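Tablet als Wandpanel im Dauerbetrieb: Akku hält die Ladegrenze nicht, Anzeige springt

Henrique Salgado
Beiträge: 23

Hallo zusammen,

ich betreibe ein älteres 10-Zoll-Tablet (Android 11, Akku fest verbaut) als Bedienpanel in der Küche. Es hängt in einem Wandrahmen, bekommt seinen Strom über ein Unterputznetzteil mit USB-C-Buchse und zeigt im Vollbildbrowser die Oberfläche meiner Haussteuerung an. Der Server läuft auf einem Kleinrechner im Keller, das Tablet selbst muss außer dem Browser nichts leisten.

Um den Akku zu schonen, lade ich seit Februar nicht mehr durchgehend. Eine Automation schaltet den Aktor vor dem Netzteil bei 46 Prozent ein und bei 80 Prozent wieder aus. Den Ladestand meldet eine App auf dem Tablet per MQTT an den Server. In den ersten Wochen lief das unauffällig. Inzwischen habe ich folgende Symptome:

Der gemeldete Ladestand springt. Er steht zum Beispiel längere Zeit auf 71 und liegt mit der nächsten Meldung bei 58.

Das Tablet hat sich zweimal bei angezeigten 50 Prozent ausgeschaltet, beide Male nachts. Nach dem Wiedereinschalten von Hand zeigte es 9 Prozent.

Zwischen Mitternacht und fünf Uhr morgens kommen teilweise gar keine MQTT-Meldungen an. Die Automation sieht dann den alten Wert und schaltet nicht.

Eine Wölbung am Gehäuse kann ich nicht feststellen, das Display liegt rundum sauber an. Die Akku-App nennt 1207 Ladezyklen. Ob der Wert stimmt, weiß ich nicht, das Gerät habe ich gebraucht gekauft.

Was ich schon versucht habe: Netzteil und Kabel getauscht, Akkuoptimierung für die MQTT-App deaktiviert, Neustart, App-Cache geleert. Keine Änderung.

Meine Überlegungen wären jetzt entweder ein neuer Akku oder ein Umbau auf direkte Speisung ohne Akku. Hat jemand Erfahrung mit einem von beidem? Und ist die Ladegrenze per Aktor überhaupt sinnvoll, wenn die Anzeige so ungenau ist?

Gruß
Henrique 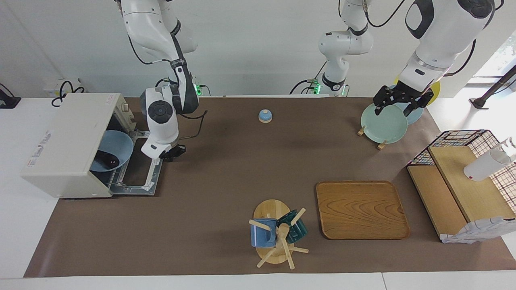
Florencia Henríquez
Beiträge: 1059

Du hast zwei Fehler, die sich überlagern, und solltest sie getrennt behandeln. Zuerst der Ladestand. Der Prozentwert wird nicht direkt gemessen, er wird vom Fuel-Gauge-Baustein aus Spannung, Strom und einem hinterlegten Kapazitätsmodell berechnet. Wird der Akku monatelang nur zwischen 46 und 80 Prozent bewegt, fehlen dem Modell die Stützpunkte an den Enden. Bei einem gealterten Akku steigt zusätzlich der Innenwiderstand, die Spannung bricht unter Last ein und das Gerät schaltet ab, obwohl rechnerisch noch Ladung vorhanden wäre. Dein Sprung von 71 auf 58 passt dazu. Zum Einbauort noch ein Punkt: Falls der Rahmen in der Nähe einer Wärme- oder Dampfquelle sitzt, gehört das in die Rechnung. Ein Tischgeschirrspüler wie auf dem Foto, mit offener Tür, gibt nach Programmende warmen Dampf ab, und ein Tablet direkt darüber bekommt ihn in jede Öffnung. Lithiumzellen altern bei erhöhter Temperatur deutlich schneller, auch wenn der Ladestand moderat gehalten wird. Lies die Akkutemperatur mit aus und lege sie als Verlauf ab.

Zur Kalibrierung: einmal unter Aufsicht bis zur Abschaltung entladen, ohne Unterbrechung auf 100 Prozent laden, danach noch zwei Stunden am Netz lassen. Das nicht regelmäßig wiederholen, einmal im Quartal genügt. Bleiben die Sprünge danach, ist der Akku verbraucht. Die 1207 Zyklen kannst du mit Vorsicht lesen, viele Apps schätzen den Wert nur.

Zweitens die nächtlichen Aussetzer. Das ist der Doze-Modus. Die deaktivierte Akkuoptimierung nimmt die App nur teilweise aus. Netzwerkzugriff darf sie dann zwar anfordern, einige Hersteller haben aber noch eine eigene Energieverwaltung darübergelegt, die den Dienst trotzdem beendet. Zu prüfen sind:

Autostart und Hintergrundaktivität in der Energieverwaltung des Herstellers.

WLAN im Ruhezustand auf "immer an", sofern die Firmware den Eintrag noch anbietet.

Keep-Alive-Intervall des MQTT-Clients. Bei 60 Sekunden und schlafendem Funkmodul trennt der Broker regelmäßig.

Last-Will-Nachricht setzen, damit der Server den Verbindungsabbruch überhaupt bemerkt.

Der letzte Punkt ist der wichtigste. Deine Automation darf sich nicht auf einen alten Wert verlassen. Baue eine Zeitüberwachung ein: Kommt 30 Minuten lang keine Meldung, wird der Aktor für eine begrenzte Zeit eingeschaltet. Damit ist die Abschaltung in der Nacht erledigt, unabhängig vom Zustand der Anzeige.

Gonçalo Veloso
Beiträge: 46

Würde mir den ganzen Aufwand sparen. Akku raus, 5 V dran, fertig. Läuft bei mir mit einem alten Matos-Tablet im Flur ohne Probleme.

Armindo Cordeiro
Beiträge: 312

So pauschal bitte nicht nachbauen. Die Akkukontakte erwarten 3,7 bis 4,2 V. 5 V direkt auf diese Kontakte zerstören im ungünstigen Fall den Laderegler. Wenn schon Umbau, dann mit Abwärtswandler auf 4,0 V und ausreichender Stromreserve. Beim Einschalten von WLAN und Hintergrundbeleuchtung treten kurze Spitzen über 2 A auf, daran scheitern die meisten Bastellösungen. Ein Elko mit 1000 µF oder mehr direkt an den Kontakten hilft.

Dazu kommt die dritte und oft auch vierte Leitung am Akkustecker. Dort liegen der Temperaturfühler und bei manchen Geräten ein Datenkontakt. Fehlt der Fühler, verweigern viele Tablets den Start oder melden Übertemperatur. Üblich ist ein NTC mit 10 kOhm, ein Festwiderstand gleicher Größe gegen Masse reicht in der Regel. Hat der Akku einen Datenkontakt, muss die Schutzplatine erhalten bleiben. Die Zelle wird dann von der Platine getrennt und der Wandler an deren Stelle angeschlossen. Beim Abtrennen nicht gleichzeitig beide Laschen schneiden, sonst gibt es über die Schere einen Kurzschluss.

Den Akku würde ich in deinem Fall zuerst ersetzen. Es gibt für die meisten 10-Zoll-Geräte Nachbauten, bei Cokidar habe ich zuletzt einen bestellt, der die aufgedruckte Kapazität fast erreicht hat. Vor dem Kleben messen: Leerlaufspannung bei Lieferung zwischen 3,7 und 3,9 V ist in Ordnung, unter 3,0 V zurückschicken.

Den Kalibrierzyklus von Florencia würde ich trotzdem vorher fahren. Er kostet nichts.

Henrique Salgado
Beiträge: 24

Danke euch. Kurze Rückmeldung zum Stand.

Die Zeitüberwachung läuft, Last Will ist gesetzt. In der Energieverwaltung war die MQTT-App tatsächlich auf "eingeschränkt", obwohl die Android-Einstellung etwas anderes angezeigt hat. Seit der Umstellung kommen die Meldungen auch nachts durch.

Kalibrierung habe ich einmal durchgeführt. Abgeschaltet hat das Tablet bei angezeigten 23 Prozent, danach voll geladen. Die Sprünge sind kleiner geworden, aber nicht weg. Akkutemperatur liegt tagsüber bei 34 Grad, beim Laden bei 39. Ich werde die Rückseite des Rahmens mit Abstandshaltern versehen und den Akku bestellen. Die untere Schwelle steht bis dahin auf 60 Prozent.

Den Umbau auf direkte Speisung lasse ich vorerst, mein Akku hat fünf Leitungen und ein Datenblatt finde ich nicht.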